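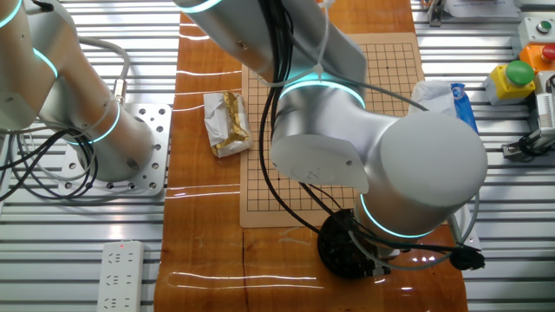
The Walasach Go table gets used more in September than in any other month, and this page is about the board, the stones and the table itself. Most of the mail we get through the club page is about equipment, so the notes under the pictures lean that way. If you came looking for game records, they are on the Selow league page.

Go needs very little. Two players, a grid, two colors of stones and a flat place to put them. Beginners often hold off until they can afford a thick board with legs, and there is no need to. We have played whole seasons on thin boards laid flat on whatever table was free.

## The board

The board is light tan with a plain border and thin black lines. It has rounded corners, so there is nothing sharp to get bent when it goes in a bag. A thin board like this has to sit on something level. On a table with a ridge or a gap in it you feel the dip every time you set down a stone, and by the middle of the game the groups in that part start to wander off their points.

Leave wood showing around the board if you can. The bowls need somewhere to stand, and so does whatever you brought with you.

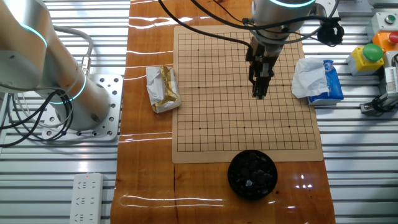 ## Star points and corners

The small black dots are the star points. A full-size board has 9 of them, and they are there to help you find your place. They are also where the handicap stones go when one player is a good deal stronger.

Before a game it helps to look over the grid from one corner and check that the board is lying flat. Any curl shows up at the corners first. From low down by the top-left corner, the wide blank margin stands out, with the first lines starting well inside it and two star points on the same line farther in. Newer players sometimes take the margin for part of the playing area. Stones go on the intersections, and the outermost line is as far out as they go.
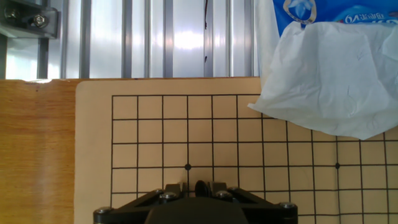 Opening moves are mostly played in the corners, and our beginners' evening in Lorkport spends its first half hour on nothing else. A corner gives you two edges for free, so you need fewer stones to make something that lives. The star point is the usual first move we teach. On this board the dots are small but dark enough to pick out against the pale surface, and players who are still learning the names of the points can find them without counting in from the side. The 3-4 point takes longer to explain and we leave it for the second evening.

For handicap games, place the stones on the star points before White moves. With a handicap of 2, they go in opposite corners.

## Stones and bowls

A full set has 181 black stones and 180 white. You will rarely use all of them. Ours came from Bergmann in two batches, and at the last stock check we had 1164 across all the sets, 563 of them white. A few more white ones have probably gone under the radiators.

Keep the bowl close to the edge of the board where you can reach it without leaning over the game. Lids come off before the first move and are used for captured stones. Take one stone at a time — stirring the bowl while the other player is thinking is bad manners in any club.
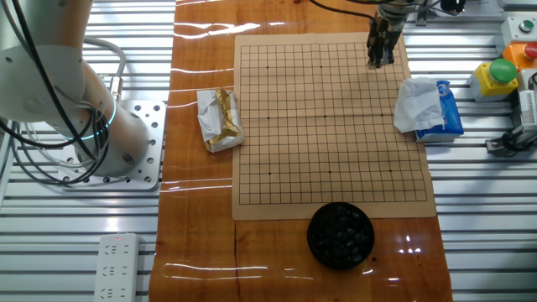
*Nineteen-by-nineteen board on polished wood, with a round black bowl of black stones below it and a pack of tissues at the upper right corner.*

Varnished wood looks good but it picks up the overhead lights. If the glare bothers you, change seats before the game starts or ask to turn the board. Snacks are fine at the Walasach table as long as they stay off the grid. Wipe your fingers before you pick up a stone, and wipe the stones with a dry cloth at the end of the evening.

Bowls go back on the shelf with the lids on. The boards are stored flat, under the stack of old league sheets.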